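# Firnum says its simulated test cell is ready. The people who run the real one want to see the logs

CUMULWOOD -- Firnum says the simulated version of its card-handling cell has been set up again from scratch and is fit to stand in for the real one when maintenance changes are tried out. 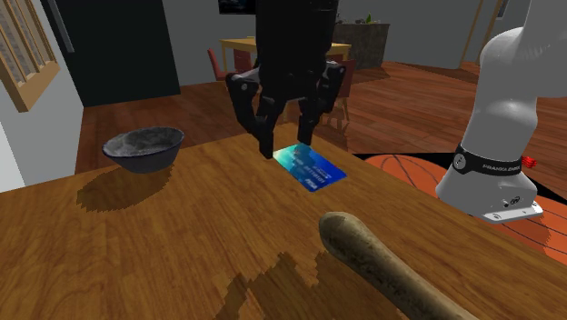

The company told customers in January that any change to the gripper settings would from now on be tried in simulation first, on a virtual Franka Emika arm, before a technician touches the hardware in Busilton. It said this would cut stoppages. It did not say by how much, and a request for figures went unanswered.

The job the cell is meant to do sounds small. A two-finger gripper comes down over a table, closes on a flat plastic card and lifts it. Flat cards are a known headache for this kind of tool. The fingers have to get close to the tabletop without hitting it, and a card gives them very little edge to hold.

Lungile Sithole, who looks after the setup at Firnum, said the rebuild took 30 working hours. Most of that went into finger height, friction between card and table, and the starting position of the arm.

"If the fingers are 2 millimeters too high, they close on air," Sithole said. "Too low and they drive into the wood. In the simulator that costs you a restart. On the real cell it costs you a set of fingertips."

That is the sales pitch, and it is a fair one as far as it goes. Whether a setting that works on a rendered table will work on a real one is another matter, and Firnum has been here before. An earlier version of the virtual cell was dropped after the settings it produced had to be redone by hand in Busilton.

Constanza Ulloa, a maintenance contractor who services the Busilton cell for its owner, Mokoena, said she was told the old version was ready too.

"I got a sheet of numbers and a promise," Ulloa said. "I loaded them, ran the cell slow, and stopped it before the first pick. The approach was wrong. I spent the afternoon putting back what I had."

Ulloa also questioned how much the simulator can say about wear. Rubber pads harden, screws at the flange work loose and cards pick up grease from handling. She checks the pads and flange screws at every visit and said no file from Cumulwood has ever told her when a pad needed changing.

The simulated room raises its own questions. Besides the card, the table holds a dark bowl and a long brown wooden object. The bowl seems to float slightly clear of the surface, with a strip of lit tabletop between its base and its shadow, and the shadows have stepped, jagged edges. For a task that depends on where the surface is, a bowl in that position does not inspire confidence.

Sithole said contact between the fingers and the card is calculated separately from the lighting, and that shadow quality has no effect on the pick. Asked whether object heights had been checked one by one, Sithole said the card's had. The others are "on the list."

Firnum plans 6 trial changes to the real cell, each tried first in simulation. Mokoena has agreed to the first two and will decide on the rest once it has the results. Ulloa will do the loading, at reduced speed, with the old settings saved.

She has asked for the full run logs, including failed picks. Firnum said it would provide a summary.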